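3.2 Reuse of food containers in the household

The second part of the survey was about what happens to plastic food containers after the first use. From the 798 households which we contacted in Cullamthorpe, 715 returned the form, and 518 of them agreed to keep a kitchen diary during May. The diary had one page per day and asked only which containers were washed, which were filled again, and with what food. We did not ask for the weight of the food, as the pilot study had shown that people stop writing when they must use a scale.

Most households made a clear difference between containers which they bought empty and containers which came with food inside. The first type stayed in use for years. The second type was kept also, but mostly for giving food away, so that the family did not need to ask for it back. Clear plastic (Figure 4) was preferred over colored plastic for leftovers in the refrigerator, and many diaries repeat the same reason in almost the same words: food which is not seen is forgotten.
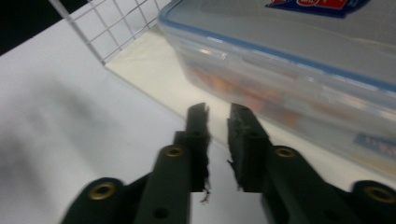 Figure 4. Clear plastic container for food storage.

Khadija Bouzid, in her written comment on an earlier version of this section, objected that the forgotten food is more a question of the shelf than of the container. In her own kitchen, she wrote, a clear box at the back is lost as surely as a pot with a lid, and the diary should have asked where each box was standing. We accept this point. The position on the shelf was added to the form for the second town, Daredura, but the Cullamthorpe data cannot be corrected afterwards.

A further difficulty is the lids. Several participants wrote that they own more containers than lids which fit, and a container without its lid was in general not counted by them as a container any more. Bhardwaj describes the same habit for glass jars. In our tables such pieces are listed separately, under "incomplete", and they are left out of the reuse rate given in Section 3.3.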